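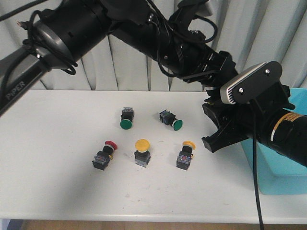

Please tell me you kept the green ones, a reader wrote under our August gallery, and went on for a good long paragraph about a panel her father wired with them, and how the caps were always the first part to get grubby and the last part to wear out. We did keep them! It took us until now to get the switches out again and give them a gallery of their own, so thank you for the nudge.

For anybody new to these pages, Ullosness is our small parts room, and the push buttons are the part of it that visitors like best. I think it's because everyone knows what to do with one. They are the chunky industrial sort, with a round colored cap in front, a black body in the middle and a see-through block at the back where the contacts sit, and if you have only ever seen the cap poking out of a machine door, the rest of it comes as quite a surprise. Most of ours came in a mixed lot from Nikzad, 50 to the carton, with a handful of older ones from Hilen that somebody had already put labels on and then peeled the labels off again (we're still rubbing at the glue).

Sorting day goes slowly, and I'm glad it does. We spread a few switches on the white table, look each one over, give the cap a press or two, and then it goes in the blue bin and on to the shelf marked Clorkano, after the old control cabinets we hope to fill with them one of these winters.

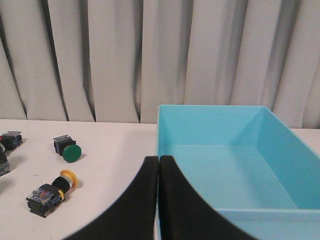 The shelf itself has 30 drawers, and the greens have already spilled over into a second one, so there may be some shuffling before the next batch. If you have a spare cap in an odd color, or an old wiring sheet that shows where these went, we would dearly love to see it. The comment box is open as always.

Gallery updated Monday, November 20, 2023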